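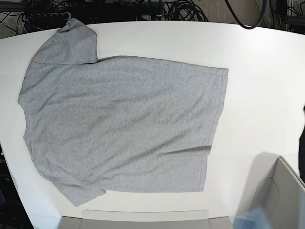 Chapter 2
Showing the Robot the Task

In Chapter 1 a robot did a job because someone had written out every motion in advance. That works when the part is stiff and always arrives in the same place. It works poorly with laundry, food, cables, bags, and anything else that changes shape when you touch it. For these jobs a person usually shows the robot what to do, many times over, and a program learns from the record.

This chapter covers how the showing is done. Training the program comes in Chapter 3, and you can read most of this chapter without any of the math there. You will need the terms "joint," "gripper," and "workspace" from Chapter 1.

After working through the chapter you should be able to

- tell the difference between hand guiding and remote control, and pick one for a given job
- split a task into stages that an operator can perform the same way each time
- write a start rule and an end rule for a demonstration
- decide which recordings to keep
- keep a session log that another person can use

2.1 Two ways of showing

In hand guiding, the operator takes hold of the robot arm and moves it through the task. The motors are set so that they hold up the weight of the arm and otherwise give way. The joint positions are recorded as the arm moves. Hand guiding is easy to learn and needs little extra equipment. The operator feels the contact between the gripper and the work, so pushing, wiping, and inserting tasks go well. The drawback is that the operator's hands and arms are in the workspace. They show up in the camera images, they block the view, and they won't be there later when the robot works alone. Guiding two arms at once is also tiring, and for many people it is too clumsy to be of use.

In remote control, often called teleoperation, the operator moves something else and the robot follows. The something else may be a pair of handheld controllers, a glove, or a second pair of arms built to match the robot's own. When matching arms are used, the pair in the operator's hands is called the leader and the pair doing the work is called the follower. The cameras then record the follower arms and the work with no human hands in view, and those are the same images the program will get when it runs. Two-arm tasks are much easier this way. The cost is the sense of touch. On most setups the operator gets little or no force back and has to judge a grip by watching the cloth or the part.

Most of the examples in this book were recorded by remote control with leader and follower arms. Where hand guiding was used, the text says so.

2.2 The running example: a T-shirt on a table

The Clotmont course at Drorkavlow has used shirt folding as its first long task for several terms, and we use it through the rest of this part of the book. A T-shirt is cheap and hard to damage. Everyone knows what a folded one should look like. It is also a harder object than it seems at first. A box has a position and a direction, and six values describe both. A shirt can be bunched, twisted, folded under itself, or turned inside out, and two shirts dropped the same way will land differently.

Look at a shirt that has been spread on a table by hand and left a little untidy. It may be mostly flat and still have a sleeve pointing the wrong way, a corner of the body sticking out past the hem, and soft wrinkles running across the cloth. A person straightens it without thinking. An operator at the controls has to think, at least in the first sessions, and should think along these lines:

Which edge is easiest to find? A long straight hem is a good landmark. A bunched sleeve is a poor one.

Where can a gripper close on the cloth? Corners and edges are easier to pick up than the middle of a flat layer. Fingers closing on the middle tend to slide or take up a pinch that leaves a new wrinkle.

Is there more than one layer under the fingers? Where a sleeve has folded back over the body, closing on the edge may take one layer or both. The result is different, and the operator should decide which is wanted before closing.

What will the other arm be doing? One arm pulling alone drags the whole shirt. With two grippers holding, the cloth between them can be drawn tight.

The last point is the reason shirt folding is taught as a two-arm task. A common way to begin is to take the two upper corners of the cloth as it lies, one with each gripper, before anything is lifted. In the view from above, the arms should come in from the far side of the table so that most of the shirt stays in sight. Watch for small folds that spread out from the point where the fingers close. They are a useful sign that the cloth is under tension at that corner, and on a setup without force feedback they are one of the few signs the operator gets.

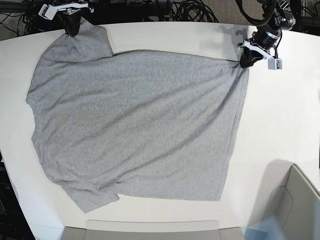
2.3 Stages, start rules, and end rules

A demonstration that runs from first touch to finished fold is long, and errors near the end waste all the work before it. It helps to name the stages before recording. For the shirt we use five: straighten, grasp, first fold, second fold, and place. An operator who loses track can stop at the end of a stage, and a reviewer can say exactly where a recording went wrong.

Each demonstration also needs a start rule and an end rule. The start rule says what must be true before recording begins. Ours reads: the shirt is on the table, the arms are at their home positions, and the operator's hands are on the leader arms. The end rule says when to stop. Ours reads: the folded shirt is flat, both grippers are open, and the arms are back home.

Stopping early is the most common beginner's fault. If the recording ends while the grippers are still closed on the cloth, the program never sees how to let go.

Set a time limit as well. We use 45 seconds for the shirt. An operator who passes the limit should end the recording and mark it as over time. Trying to rush the last fold gives jerky motion, and the program will learn that too.

2.4 How many demonstrations

There is no single answer. For a short task with a stiff object, 40 good demonstrations are often enough for a first test. For the shirt, the Drorkavlow set has 700, recorded over a term by several operators. Start with the small number and run Chapter 3's test procedure, then add recordings for the starting positions that fail - a sleeve folded under, say, or a shirt turned sideways.

Vary the start on purpose. If every shirt is laid out neatly, the program learns only neat shirts. Leave the cameras, table height, and lighting alone during a session unless you are studying the effect of changing them.

2.5 The session log

The exercises use the Anora log sheet, but any plain table will do. One row is filled in for each recording. A row from our set looks like this:

Date: 2020-07-25
Task: shirt, full fold
Start: spread out, one sleeve turned up
Result: kept
Notes: right gripper missed on first try, picked up on second

Keep recordings like this one, where the operator misses and then recovers smoothly. They show the program a way out of a common mistake. Throw out recordings in which the operator stopped to talk, the cloth went off the table, or someone reached in to help.

Before you start

Read the safety sheet for your arms and find the stop button. Radonjić leader arms should be checked for loose finger grips before each session, and the screws tightened by hand only. Then turn to Exercise 2.1, which asks you to move both follower grippers to the corners of a dish towel and back home without closing them.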